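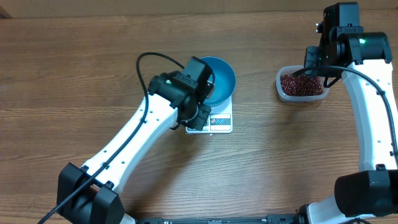 Two-arm station with kitchen scale, bowl and bean container.

Tabletop Arm Stations: Frequently Asked Questions

Who do these rules apply to?
Anyone who runs, resets or repairs a two-arm station at Skanditz. Visitors may watch from behind the floor line but may not reset a table.

Do I need training before I run a weighing task?
Yes. You need the bench safety session and two supervised shifts. Olga Henriques keeps the sign-off list. If your name is missing, ask her before you book a station.

When can I put my hands on the table?
Only when both arms are parked and the hold switch is on. A green light on the wrist means the motor has power. It does not mean the arm is safe to touch. Check the hold switch every time, even for a single dropped bean.

How should the scale be set up?
Put it on the table between the arms, controls facing the mounting rail. Place the empty bowl on top, then press tare. Do not tare with beans in the bowl. If the reading drifts before the run starts, take the bowl off and begin again.

How many beans go in the container?
Fill to 170 grams. Use dry beans only and keep the lid off the table. Beans are replaced each October, or sooner if they are cracked or dusty.

What about the cables?
Each arm's cable must have enough slack at the wrist for a full turn. Look at it before you start. A cable that snags, rubs or pulls tight is a stop condition, and the run is thrown out.

Can I move the cameras?
No. If a wrist camera has been bumped, tag the station and tell Anderson Teixeira. Runs made after the bump are marked "unchecked" in Etimton until he clears them.

Beans spilled during a run. Do I stop?
Let the run finish if the beans are clear of the arm bases. Otherwise stop it. Either way, log the spill and sweep the table before the next run.

How long can one person operate?
Two hours, then a break of at least 30 minutes. Swapping to another station does not count as a break.

How often are the grippers serviced?
Every 3,000 cycles. The count is on the station page in Etimton. Fingers with worn pads are replaced in pairs.

Who can approve an exception?
Duarte Gouveia, in writing, before the run.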